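Filter jug cartridges to carry fitting date under Latach labelling change

Tue 10 March

Water filter cartridges sold under the Latach name will carry a write-on fitting date from this spring, the supplier has said. The change covers the standard round cartridge and the longer hard-water version. Both will still be sold in the same packs, and existing jugs do not need a new lid or reservoir.

The date panel is printed on the upper rim of the cartridge, where it stays above the water line in normal use. It takes pencil or ballpoint. Felt-tip pens should not be used. The panel replaces the loose paper sticker that has been supplied in the box until now, which was meant for the outside of the jug and tended to come off in washing.

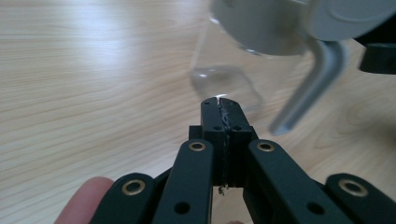
How long does a cartridge last once it is fitted?

The rated life is 60 days at normal household use, counted from the day of fitting and not from the day of purchase. In hard-water areas the cartridge may need changing sooner, and slow filtering is the usual sign.

The change follows a survey of 277 households carried out in November by Khoo, the testing firm that handles Latach's product checks. Most of those who took part could not give the date on which their cartridge had been fitted. Khoo also looked at how the jugs were kept between uses. Its report recommends storing the filled jug in the fridge or in a shaded part of the kitchen, and throwing away any water left standing for more than 2 days. 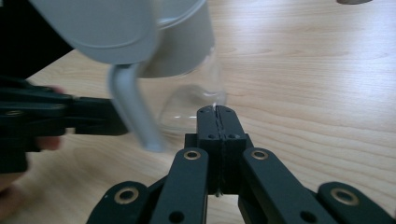

Fitting instructions have been reworded at the same time. A new cartridge should be soaked in cold water for the period stated on the pack, then pushed down into the reservoir until it sits level. The first 2 fillings are to be discarded or used on house plants. Fine black specks in these fillings are carbon dust from the filter material and are harmless, according to the leaflet. If specks continue after that, the cartridge should be taken out, rinsed and refitted.

The cleaning advice is unchanged. The jug, lid and reservoir should be washed by hand in warm water with a little washing-up liquid each time the cartridge is changed. Scouring pads mark the plastic and should be avoided. Limescale on the inside can be removed with a weak citric acid solution, followed by a full rinse before the cartridge goes back in.

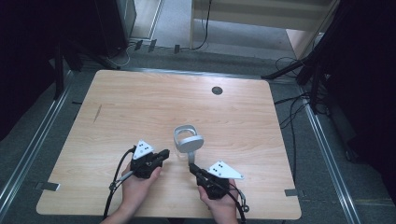

Used cartridges can be returned through the Finex collection points already in place at larger supermarkets. They should be drained upside down overnight and left to dry before being handed in. Wet cartridges add weight to the load and may be refused. The plastic shell is shredded for reuse and the filter material is treated separately.

Gamov, which makes a cartridge of the same pattern for shops' own labels, has not said whether it will add a date panel. Stock with the older packaging will stay on sale until it runs out, and its rated life is the same.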